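The pan cupboard, a reckoning

Corn season starts in our house when Nour Farah comes back from the market with more cobs than two people can reasonably eat and a look that says I'd better find something to cook them in. She did it again in June. The finding was the problem, as we own a great deal of cookware and most of it lives in one cupboard, stacked according to a system best described as gravity.

I had spent 765 minutes of my adult life, by my own grudging estimate, with my head inside that cupboard. So I took everything out and made a rule that a pan had to justify itself with corn. If you can't cope with a cob you can go to the charity shop.

The Cartwright stockpot went first. It's a noble object and takes so long to come to the boil that you could grow your own supper in the meantime. The Guren frying pan was never a serious candidate, though I did try laying a cob in it diagonally, and then at a more hopeful diagonal.

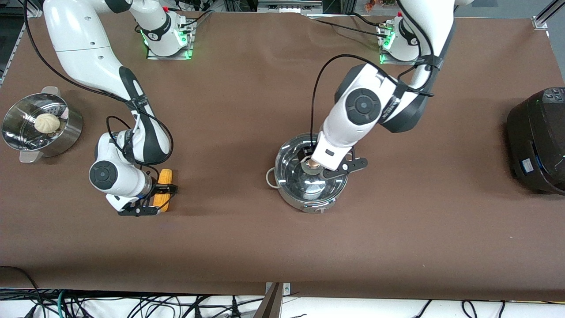 I've come down on the side of steaming, in the end, having been a boiler all my life. Boiled corn is perfectly nice, but you fish it out with tongs, it slips, and there's a splash and some language. A steamer basket lifts out with the whole lot in it and you keep your dignity. The kernels stay firmer too, and the butter sits on them instead of sliding off in disgust.

Nour still prefers a plain pot with a glass lid. She likes to watch. I have pointed out that corn does very little while it cooks, and that once the water's going you can't see through the steam anyway, and she has pointed out that it's her corn.

So both methods survive, and so do both sorts of pot, which rather blunts the purge. The stockpot has also crept back in, on the grounds that it was a present. What did leave was a milk pan with a wobbly handle and three lids that fitted nothing we have ever owned.

The cupboard door now shuts if you lean on it. There are still four cobs in the fridge.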